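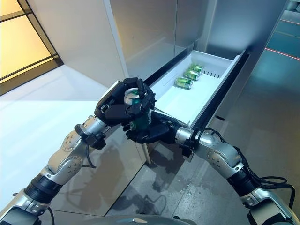
4. Lower drawers and the surfaces beside them

4.1 What we were looking for

The first part of the study dealt with upper shelves and door racks, which people mostly reach into while standing. Lower drawers were treated separately. A drawer under the main doors has to be pulled out into the room before anything can go in or come out, and while it is out it takes up floor that someone would otherwise stand on. We wanted to know where the thing being put away is kept in the meantime, and how the nearest counter is used.

The kitchens were those of the 30 households in the Bokeck group who had a refrigerator with at least one pull-out drawer at the bottom. Some used it as a freezer and some as a chilled drawer for vegetables and drinks. We didn't separate the two in the coding. Households that kept drinks in a second refrigerator in a garage or laundry were asked about it, but those refrigerators weren't visited.

The layout of each kitchen was recorded on the Pálfi sheet, a one-page plan on which the visitor marks the refrigerator, the nearest counter, any wall or panel between the two, and the line the drawer front reaches when fully open. We added a box for the inner bin, as many of these drawers hold a loose or sliding bin as well as the main compartment. The sheet was filled in before the household was asked to do anything, with the drawer opened once to mark its reach and then closed again.

4.2 The putting-away task

Each household was asked to put away a small load of groceries in whatever way was normal for them. The load included canned drinks, a bag of frozen peas, a carton of milk and a loaf of bread. No one was told which items should go in the drawer. If a household said they would never put a can in the bottom drawer, the can went wherever they liked and the visit carried on.

Canned drinks were included on purpose. A can is light enough to carry in one hand, rolls if it is laid down, and can be stood up or laid flat in a bin, so there are choices to make at the drawer that don't come up with a bag of peas. In the pilot, people often took hold of a can near the rim when lowering it into a deep bin and further down when placing it on a shelf. We had expected the grip to depend mainly on the size of the hand. The depth of the bin seemed to matter more, though the pilot was too small to say so with any confidence.

After the load was put away, the household was asked to take one can back out. This step was added when Andor Simon, who made most of the Bokeck visits, noticed that people who put cans away quickly were sometimes slow to get them out again. A can standing upright in a full bin can be lifted by the rim. A can lying on its side under other things has to be dug out, and several people put the upper items on the counter while they did it and then forgot to put them back until the drawer was shut.

4.3 Counter, panel and drawer
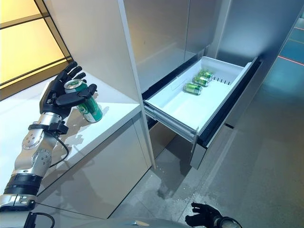 Most kitchen guides ask for a stretch of clear counter next to the refrigerator, and they usually have the main doors in mind. The distance from the same counter to a lower drawer is harder to judge on a plan, as the drawer moves and the counter doesn't. Figure 2 is from the Skonetti kitchen, where a glossy white counter on a low cabinet is separated from the stainless-steel refrigerator by a tall white panel. The drawer below the refrigerator doors is pulled out, with a white plastic bin inside, and the green can is held over the counter on the other side of the panel. In a layout like this the counter is close by in a straight line, but anything passing between the counter and the bin has to go out past the panel's front edge or over the drawer side. We coded such kitchens as "near, divided". Kitchens with an open run of counter up to the refrigerator were coded "near, open", and the rest were coded "far".

The panel itself is a common fitting. It holds up an overhead cupboard in some kitchens and in others simply finishes off the row. In the "near, divided" group, people tended to stand in front of the panel and turn at the waist, with the counter on one hand and the drawer on the other. Where the drawer was on the person's stronger side, items were usually carried across in one movement. Where it was on the weaker side, there was more swapping from hand to hand, and the item was more likely to be set down along the way.

Open counters gave less trouble than we thought they would, and also less benefit. Several households with a "near, open" kitchen had filled the end of the counter with a kettle, a toaster or a bread box, so the part closest to the refrigerator was the part least available for setting things down. Two of them used the top edge of the open drawer instead, resting a bag across it while they made room below. The far group mostly put the shopping bags on the floor beside the drawer and worked from there, with a good deal of bending. One person sat down on a step stool to do it and said she always did.

4.4 The inner bin

The loose bin deserves its own note. Households were divided on whether it was useful. Those who liked it said it kept small things from sliding to the back, and that it could be lifted out for cleaning. Those who disliked it said it shifted when the drawer was shut with any force, and that the gap between the bin and the drawer wall collected twist ties and bits of packaging. A few had taken the bin out entirely and were keeping it in a cupboard or using it for something else.

Cans were placed upright in the bin more often than they were laid down, but the difference went away in shallow bins, where an upright can stopped the drawer closing or caught on the compartment above. People usually knew this about their own refrigerator and didn't test it. When a visitor asked why a can had been laid flat, the answer was generally short – it won't shut otherwise.

Bins that were more than half full at the start of the visit changed the order of work. The person would open the drawer, look in, and begin by moving what was already there. New items waited on the counter or in the hand during this time. With the drawer open and one hand occupied, the rearranging was done with the other, and this was when most of the longer pauses in our notes were recorded. The longest, around 40 seconds, came from a household that stopped to read the date on a box of fish.

4.5 Limits of this part of the study

The visits were arranged ahead of time and some people had clearly tidied. We asked them not to, with little effect. Drawers were probably emptier and counters clearer than on an ordinary shopping day. The later round, planned for September under the Skemon survey, will use shorter notice and will ask households to keep their own shopping receipts, so the load can be matched more closely to what they buy.

We also have very few left-handed participants, and the remarks above about the stronger and weaker side lean heavily on right-handed people in kitchens where the counter is to the left of the refrigerator. Door swing was recorded for the upper doors only. Drawer height was measured to the rim of the drawer when open, and in kitchens with a removable bin the rim of the bin was sometimes higher, so the two measures shouldn't be compared directly with those in the earlier sections.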